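Getting the Bar Ready for a Big Game Weekend

Tournament weekends are hard on a small bar. The crowd comes in two hours before the first game, orders the same four things and stays put. Most of what goes wrong on the day can be fixed on the Thursday before. These tips come from running the back of house at Murakami, where the room holds more people than the kitchen was built for.

Glassware

Pull every pint glass off the shelf and check the rims under a bright light. Throw out anything chipped. Run the rest through the washer empty, with no lipstick or food plates in the same rack, and let them air dry upside down on a mesh mat. A towel leaves lint, and lint kills the head on a beer.

If bubbles cling to the side of a full glass, the glass has grease on it. Soak it in warm water with baking soda, rinse twice and try again.

Keep spare glasses in a low bin under the counter, never stacked more than 2 high. Stacked pints stick together when they come out warm. To free a stuck pair, fill the top one with ice water and stand the bottom one in warm tap water for a minute.

Wings and fries

Bake or par-fry wings the night before, cool them on racks and chill them uncovered. The skin dries out and they finish in the fryer in a few minutes. Toss in sauce only when the ticket comes up. Sauce that sits on the wings under a heat lamp goes sticky and then bitter.

Filter the oil on Friday night and again before the late games on Saturday. Skim between batches with a fine strainer. Crumbs left in the oil burn and turn everything brown. 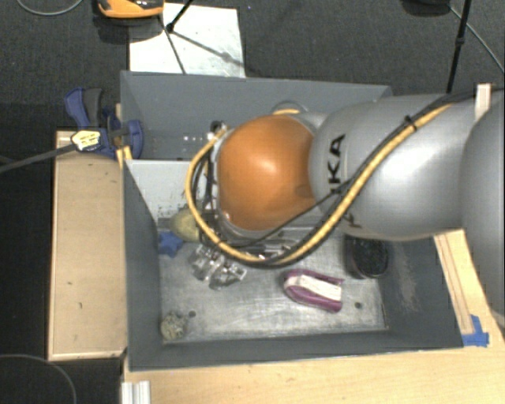 Fries are the slow item. Fill the baskets half full, even when the tickets are backing up — a packed basket drops the oil temperature and you end up waiting longer for worse fries. Salt them in a steel bowl, away from the fryer. Salt breaks down the oil.

Napkins and other paper

Count on going through more napkins than you think. We went through 2,000 on our busiest day last year and had to send someone to the store in the second half. Now we put 1,000 out front and keep the rest behind the bar. Roll them with a wet wipe for any table ordering wings.

Screens and remotes

Put a strip of masking tape on each remote and write the number of the TV on it. Put the same number on a small sticker on the back of the set. Change the batteries before the weekend. Turn on every screen at opening and check the picture and the sound, including the one in the corner that never gets used.

Wipe screens with a dry microfiber cloth. Glass cleaner can strip the coating.

Floors

Lay mats behind the bar and at the kitchen door, and swap them at halftime if they are soaked. For a beer spill on wood, blot first, then go over it with a damp mop and a little white vinegar. Mopping straight away only spreads the sugar, and by closing time your shoes will be sticking.

Ice

Start bagging ice on Wednesday. We keep 40 bags in the chest freezer, laid flat. Drop each bag on its side once before opening to break up the clumps, and keep the scoop in its holder, out of the ice.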